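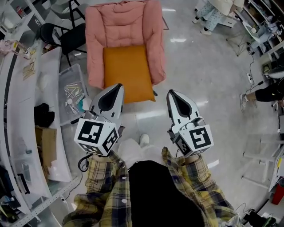
Two hand-held grippers, one in each hand.

What Is a Ceasefire?

Jul 7, 2023

You may have heard the word "ceasefire" on the news. To cease means to stop, and fire here means shooting. A ceasefire is an agreement between two sides in a war to stop shooting at each other.

A ceasefire is different from peace. When there is peace, the war is over and both sides have settled what they were fighting about. In a ceasefire the argument is still there. The armies are still there too, often in the same places they were the day before.

Why do armies agree to stop?

There are several reasons. Sometimes people who live near the fighting have run out of food or medicine, and trucks cannot reach them safely. Sometimes both sides want to take wounded soldiers to a hospital, or to trade prisoners. Sometimes the leaders want to talk about ending the war and it is hard to talk while the fighting goes on.

Some ceasefires are very short. A ceasefire of a few hours is often called a pause. Others have no end date, and a few have lasted for many years.

How it works: the Curnside ceasefire

In May, the armies of Vakilell and Curnside agreed to stop fighting for 22 days. They had been fighting over the bridge at Pesivgate, which both of them use to bring in goods.

The agreement was written down and signed. It said what time the shooting had to stop. It said that each army had to move back 300 meters from the river, so that a strip of land on both banks had no soldiers in it. A strip like that is called a buffer zone. Soldiers who are far apart are less likely to start shooting by mistake.

It also said that trucks could cross the bridge in daylight. On the first day, 80 trucks went over with flour, cooking oil and medicine. Almost 300 people who had been staying in the school at Voß went back to look at their homes. Some stayed. Others found that their houses had no water or power and returned to the school that night.

Who checks?

Each side worries that the other one will cheat. That is why many ceasefires have monitors. Monitors come from countries or groups that are not part of the war. They usually do not carry weapons. They drive along the line between the armies, look and listen, and write reports. If they hear shots, they try to find out where the shots came from and who fired them.

At Pesivgate the monitors also had a telephone line to each army. If something happened, they called both commanders and asked them to keep their soldiers calm.
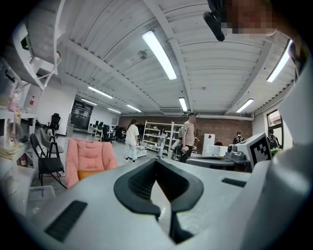 One reader wrote in to ask what happens if somebody breaks the rules, and whether the war starts again right away.

It can, but it does not have to. When a ceasefire is broken, this is called a violation. Many ceasefires have small violations, such as a few shots at night. The two sides may complain to the monitors, hold a meeting, and carry on. If there are many violations, or a big one, the ceasefire may fall apart and the fighting begins again.

During the Curnside ceasefire, shots were fired near the river on the third night. Each army said the other had started it. The monitors could not tell which one was right. The bridge was closed for one day and then opened again.

What comes next?

Before a ceasefire runs out, the two sides have to decide what to do. They can go back to fighting. They can agree to more time, which is called an extension. Or they can begin work on a peace agreement, and that can take months or years. Vakilell and Curnside agreed to an extension, and their talks are still going on.

Words to know

Buffer zone: land between two armies where soldiers are not allowed to go.

Extension: extra time added to an agreement.

Monitor: a person who watches to see if the rules are being followed.

Truce: another word for a ceasefire, often a short one.

Violation: breaking a rule in an agreement.

If news about war makes you feel worried, talk to a grown-up you trust.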